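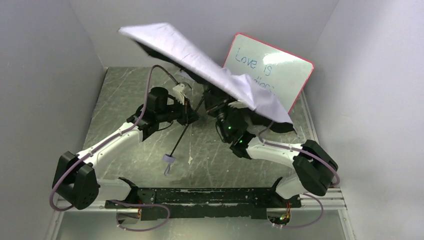
4. Setting Up Kosher Service Stations

This section covers the initial set-up of meat and dairy stations in a cafeteria that uses the Pasier menu and inventory system, release 2022-09-21 or later. It applies to the Ross Street and Tokonness dining halls. Catering orders are covered in Section 7.

Before you start

You need a supervisor login, the current ingredient list from Masta, and the name of the certifying authority as it appears on your certificate. The site must already have a kitchen profile (Section 3).

Note: Pasier records what staff enter. It does not determine whether an item is kosher. Questions of status go to the kosher supervisor on site.

4.1 Create the stations

1. Log in and open Kitchen > Stations.
2. Select Add Station. Enter a name of no more than 20 characters.
3. Under Category, select Meat, Dairy or Pareve. Fish is entered as Pareve with the Fish flag turned on.
4. Select the equipment group. Only groups with the same category are listed.
5. Select Save. The station appears in the left column with a red, blue or green bar.
6. Repeat steps 2 to 5 for each station.

Caution: The category of a station cannot be changed after the first meal has been posted to it. If the wrong category was saved, close the station and create a new one.

4.2 Load the ingredient list

1. Open Inventory > Import.
2. Select the Masta file. The June file contains 3,146 ingredients, of which 2,559 carry a certification code.
3. Select Check. Lines without a code are moved to the Hold tab.
4. Go to the Hold tab. For each ingredient, enter a code or select Do Not Stock. Fresh uncut produce may be released with the code PR.
5. Select Import.

An ingredient left on the Hold tab cannot be added to a recipe. It can still be received at the loading dock, and the label printed for it will read HOLD.

4.3 Assign recipes

1. Open Menu > Recipes and select a recipe.
2. Select Assign, then the station.
3. If the recipe contains an ingredient from the opposite category, the message "Category conflict" is shown and the recipe is not assigned. Correct the ingredient or choose another station.

Up to 80 recipes can be assigned to one station. Pareve recipes prepared on meat equipment must be assigned to the meat station. They print with the suffix ME on the serving line card; those prepared on dairy equipment print with DE.

4.4 Passover mode

1. Close all open meals.
2. Open Kitchen > Calendar and enter the start and end dates.
3. Select Passover Mode. All year-round equipment groups are locked, and only ingredients with a P code remain active.
4. Print the equipment list and have the kosher supervisor sign it.

Caution: Do not turn on Passover mode while an import is in progress. Ingredients loaded after the lock will show as active regardless of code.

To return to normal service, clear the Passover Mode box and reopen each station by hand.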